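Subject: Re: [workplace-change] Robots in the staff kitchen, and what happens to the rest of us

Hello everyone,

Sorry to have been so quiet since February. I've been meaning to write this properly, and Wednesday evenings are the only time the house is still enough for me to think, so please put the kettle on and bear with me.

Most of you know I look after front-of-house and catering for the Tesier building at Elletow, which is 9 of us on a full day and rather fewer when the colds are going about. The Laur project has been at work on our coffee round for a while now, with two robot arms bolted to a table and the sort of capsule machine you might have at home. Here is the bench they're using, first with the glass lying on its side by the blue tray, then with the glass under the spout and both grippers over the table.

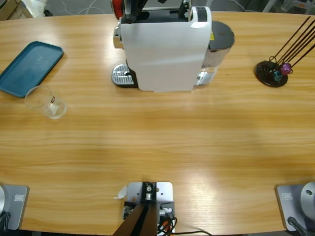
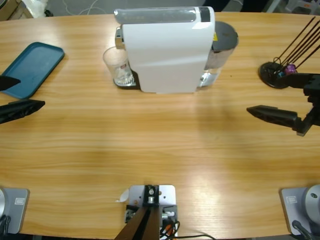
> I read your last message twice and I'm afraid I came away more worried than before. We had the same conversation at Prurnis when the self-service tills went into the canteen. We were promised that no jobs would go, and on paper none did, but the hours were trimmed a little at a time until two of my colleagues couldn't make the rent and left of their own accord. Nobody was sacked, so it never showed up in any report. What I'd like to know is who on your side is keeping an eye on the hours, and whether the people who make the coffee now were asked before the thing was bolted down, or after. I'd also like to know what they do with the time they are said to be getting back.

Thank you for this, and I'm glad you put it so plainly. I'll try to answer in the order you asked, though I do tend to wander.

On the hours: I am, for now, and I've asked for it to be written into the agreement so that it doesn't depend on me being here. Every contract stays at the hours it had before the trial, and any change has to come to the whole team first. I know a piece of paper isn't everything. Your story about the tills is going straight into my notes for the next meeting, if you don't mind, with the name of the place left out.

On who was asked: after, I'm sorry to say. We were told at the end of a long shift, when half the team had already gone for the bus, and it caused a good deal of upset that could have been spared. Things improved once the Laur people came and stood behind the counter with us for 5 mornings and saw how much of the job is remembering that someone's mum is in hospital, or noticing that a regular hasn't been in. They asked good questions after that. Our early shift told them which jobs they'd gladly hand over (fetching, filling, wiping, carrying back) and which they wouldn't, and the second list was mostly to do with talking to people.

On the time: this is the part I can't answer yet. We make 147 drinks on an ordinary morning, and the bench is nowhere near taking those on, so there's no spare time to argue over. If it ever does come, the team would like it to go on training. Two of them want their food hygiene certificates and one would love to learn the bookings system. I've asked for a training pot of £2000 and been told it is "being looked at" - you'll all know how long that can take!

One thing I hadn't expected is the change in mood when somebody is working alongside it. Our people used to chat while they set the glasses out, and at first they went quiet near the bench, as if they were in the way. We've moved the morning briefing into that room so that it feels like ours again, and it has helped a bit. If anyone here has been through that stage, I'd be very grateful to hear what you tried, and how long it took before people felt easy.

I'd also welcome any wording you have for protecting hours, especially for part-timers on short contracts. Reply to the list if you can, so we all get the benefit - or to me directly if it's delicate.

With warm wishes to you all, and thanks again for the long replies,

Front-of-house, Elletow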